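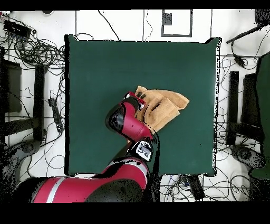 Towels – fold them the day they come off the line or they set in creases. Clear a flat square surface first, nothing else on it. A dark green top under a tan towel is ideal, you can see every edge. Find a corner, pinch, lift, let the rest drop.

Still bunched? Dont tug the middle. Start agian from the corner.

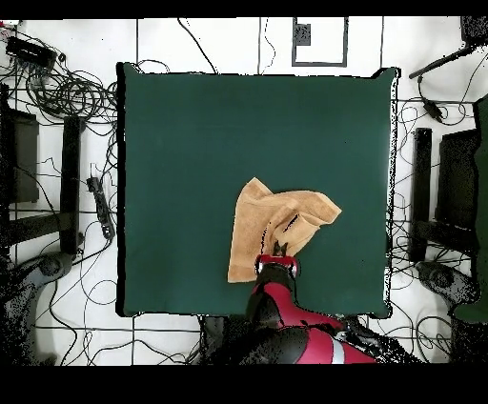
*Hemum Household Tips, no. 22*

Hems next. Long sides together, smooth outwards with flat hand. Thick terry wants 2 folds, no more, or it won't stack. 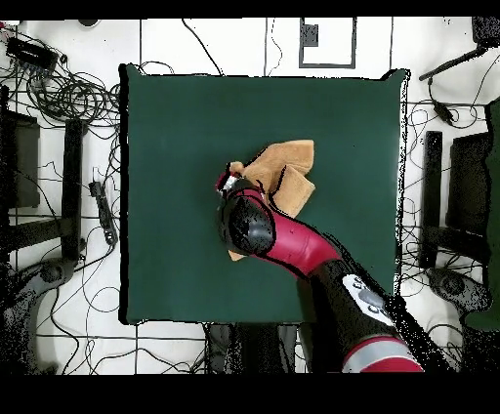 Skip softener – makes them slippy and they soak up less. Half the powder too. Njoroge Chege swears by a good hard shake before hanging.

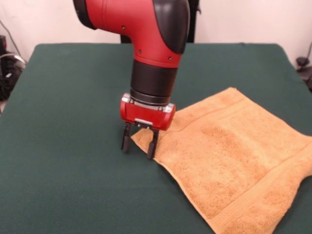
Folded edge to the front of the shelf. Oldest on top.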